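3.2 What the skaters listened to

The two leagues in our study, Motden and Wostotitz, could hardly be told apart by training hours, but they differed sharply in what came through the car speakers on the way to practice. Motden skaters favored shows about roller derby itself. Wostotitz skaters preferred true crime, which one blocker described as "calming." We asked all 23 drivers to keep a listening diary through October, and most did, though the entries got shorter as the month wore on. By the final week several read simply "same."

Arousal on arrival was scored with the seven-point scale of Section 2, filled in at the rink door before skates went on. Derby listeners rated themselves more ready to play. Their coaches, who had not seen the diaries, did not notice.

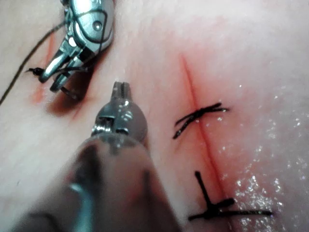 This gap between feeling ready and looking ready is familiar from earlier work on music and warm-ups, and we were slightly disappointed to meet it again. Salminen (Tapio Salminen, who coached both leagues at different times and remains on speaking terms with each) suggested that the effect may wear off during the search for a missing elbow pad. We had no measure for this. A follow-up at the Skokska rink, where pads are kept in labeled bins, could settle the matter.

Two diaries were left out of the analysis. One belonged to a skater who had moved within walking distance of the rink, and the other recorded only weather.

Figure 2. Suturing task with robotic instruments: black thread stitches across a straight red incision.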